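How to store many charging cables so they do not tangle?
Asked by Flaltisska, in Storage and Tidying

Hello all. I have too many cables at home and all of them live in one kitchen drawer. Every time I need one, I pull it and three others come together with it. Last Wednesday I spent the whole evening to separate them and on the next morning the drawer was again a nest. Some are the soft rubber kind, some are with braided cover. I would like to keep them in the same drawer, because I don't have other place near the socket. Is there a good way to roll them which does not damage the ends? And should I throw away the ones I don't recognise? Thank you in advance for your patience with my English.

2 replies

Madigan
just buy a box with compartments. I have one with 7 and never had a problem again. If the cable doesn't fit anything you own, recycle it.

Lonance
Good evening. I had the same drawer for many years, so I will try to explain what I do now.

First, take everything out and put it on a big table, with a little space between each cable. When they are lying separately you see quickly which are double. I would not throw away an unknown cable on the first day. Put it in an envelope, write "May" or whichever month it is, and if you did not look for it in one year, then bring it to the electrical recycling.

For the rolling, the braided ones and the smooth ones do not like the same treatment. A braided cable keeps its shape quite well, so I fold it in a long slim bundle, as long as my hand, and I close it with a tie around the middle. The ends should stick out a little. Please do not bend the cable directly at the plug, there it breaks first. Leave the first 3 centimetres straight.

A smooth cable I prefer to wind in round or oval loops, without pulling. If it has been folded for a long time it wants to go back to the old form, and you must not fight with it. Lay it loose on the table over night and wind it in the morning, it becomes more obedient.

About the ties: the ones with hook and loop are the best, and you can cut them from a roll. Rubber bands become sticky after some years and leave a mark on light colours. The metal wire ties from bread bags I would also avoid, they are sharp at the ends.

Different colours are a big help. In our home each colour has its own job, and I wrote a small list inside the drawer. Now I don't need to unroll anything to know what it is. If all yours are black, you can put a piece of coloured tape near one plug.

The cable of a lamp I would leave out of the drawer completely. It belongs to the lamp and it only makes trouble between the thin ones, specially if there is a switch on it.

A box with compartments, as Madigan wrote, is also fine, but measure the inside height of the drawer before you buy. Mine was too tall and I had to give it back. I hope it helps you, and write again how it went. 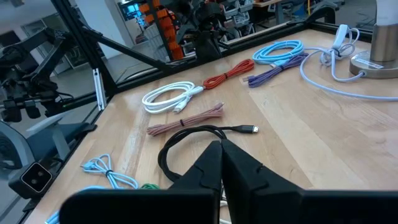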